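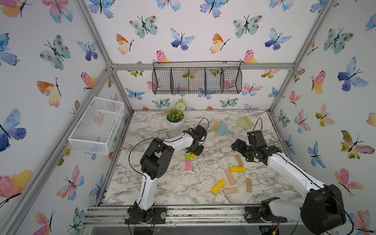 Ticket: Shared calendar shows bookings one hour late after clock change
Product: Tellport room booking, connected to the Bistus mail server
Opened by: Jad Mansour, Ostitz site
Assigned to: Abla Farah
Priority: Normal
Status: Resolved

Reported problem
Bookings made in Tellport before the March clock change now appear one hour late in the mail calendar. A meeting booked for 9:00 shows as 9:00 in Tellport and 10:00 in Bistus. Bookings made after the change are correct in both. The door panels follow Tellport and show the right time.

Affected items: 39 bookings, of which 23 are repeating. No bookings at the Luik site are affected.

First checks (Farah)
Server clock on the Ostitz connector matches the time server. Time zone on the host is correct. Restarted the sync service at 10:15. No change. Forced a full sync, no change and no errors in the log.
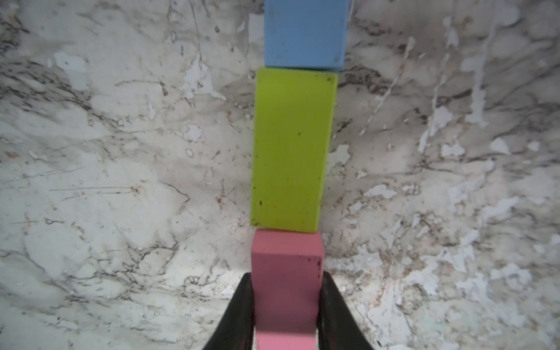
Compared the connector settings for both sites. Luik sends a named time zone with each booking. Ostitz sends a fixed offset, which was the default when that connector was first installed. A fixed offset does not move with the clocks, so any booking stored under winter time and dated after the change lands an hour late.

Changed the Ostitz setting to named zone at 11:40 and restarted the service. A new test booking came through correctly. Old bookings did not update — the connector only resends a record when the record itself has changed.

Comment (Mansour)
Can we avoid deleting and rebooking? Several of the repeating meetings have outside guests, and they will all get cancellation mail.

Reply (Farah)
Deleting is not needed. Plan is to turn off guest notices in Bistus, mark the old records as changed with the bulk edit tool, and run the sync in batches of 15. Will start after 18:00.

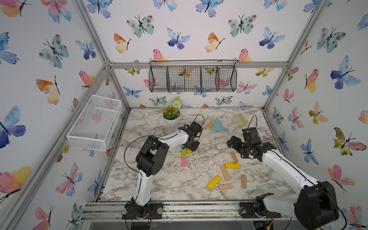

First batch finished without errors. Second batch stopped on one repeating booking whose owner account had been closed. Moved ownership to the Ostitz front desk account and ran the batch again. Third batch finished. Sync delay between batches set to 40 seconds to stay under the mail server limit.

Guest notices turned back on at 18:50.

Confirmation (Mansour)
Checked all the repeating meetings and a handful of single ones. Times match in both calendars. One guest received an update mail, sent before notices were turned off. OK to close.

Follow-up
Connector install notes updated: set time zone mode to "named" before the first sync. Old default still present in the installer, reported to Tellport support separately.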